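Chapter 7
Small Things and Where They Live

Every home has a drawer, a dish, or a windowsill where the small things end up. In my grandmother's house in Stamham it was a soup tureen with a chipped lid, and I can still hear the sound it made when somebody went digging in it for a thumbtack. There were keys in there to doors that had been painted shut before I was born. I was very fond of that tureen, and I would not have wanted to be the person who had to find anything in it in a hurry!

In the last chapter we worked our way through the big, slow jobs – closets, bookshelves, the space under the stairs – and you may be feeling that the hard part is behind you. I am sorry to say that small things take longer. A winter coat asks you one question, and you answer it and move on. A handful of loose keys, rings, clips, buttons, and foreign coins asks you a hundred, and most of them are dull. So please be patient with yourself in the pages ahead, and do sit down. I have watched too many people try to sort a junk drawer standing up, with one hip against the counter and the kettle already on.

We will begin with the small lidded tin, which is my favorite container for this sort of work and the one we will come back to in nearly every exercise. You probably own several already. They come with mints in them, or tea, or playing cards, and they are the kind of thing we keep out of affection and then never use. 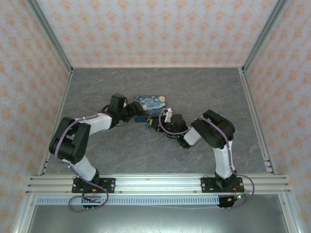
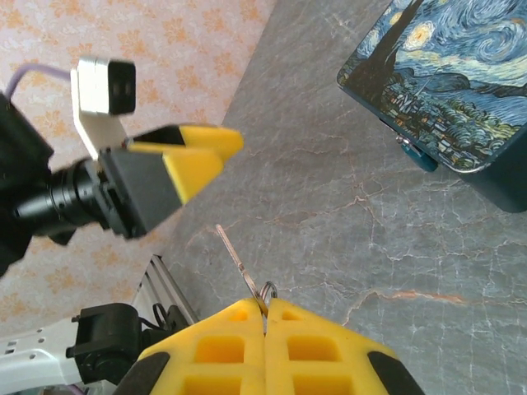
Choosing a tin is mostly a question of how you will recognize it later, when it is sitting on a shelf among others and you are on your way out the door. Plain ones look smart in a row, but you will open three before you find the right one. A strongly decorated lid does the work for you. The blue and yellow night-sky lid in the first picture would be hard to mistake for anything else in the house, and once you have told the family that the spare keys are in the starry one, you will not need a label at all. Size matters too, of course, and I would urge you to go smaller than you think. A big tin is a tureen waiting to happen.

The next thing to settle is what I call the lead item. Pick one piece that gives the tin its purpose and let everything else follow from it. If the lead item is a key, then key rings and tags may join it, but batteries may not, however nicely they fit. Marloes Van Acker, who read an early draft of this chapter at her kitchen table, tried the method on a hallway basket and ended up with 23 keys and only four locks she could name. She kept a few of the mystery ones for a month, in an envelope, and then let them go.

Before you start Exercise 7.1, clear yourself a patch of table and tip out one drawer – one only, please. Put like with like, slowly, and leave the lids off until you have finished. You will want to shut things away early. Try to resist, and have a cup of tea beside you by all means, a little way back from the edge.

Related chapters
Chapter 6: Coats, Books, and the Space Under the Stairs
Chapter 8: Paper, Receipts, and Letters You Mean to Answer (page 241)
Appendix B: Blank Sorting Sheets (page 415)

Reader comments

Flula: I did the drawer exercise in March and used an old tea tin with a parrot on it. My kids now say "check the parrot" and I hardly ever get asked where the bike key is.

Bellis: Lovely chapter, but what do you do with single earrings? I have eleven and I can't part with any of them.

Hikholm reader: Bellis, mine have their own tin. Lead item is the one I still hope to find the match for.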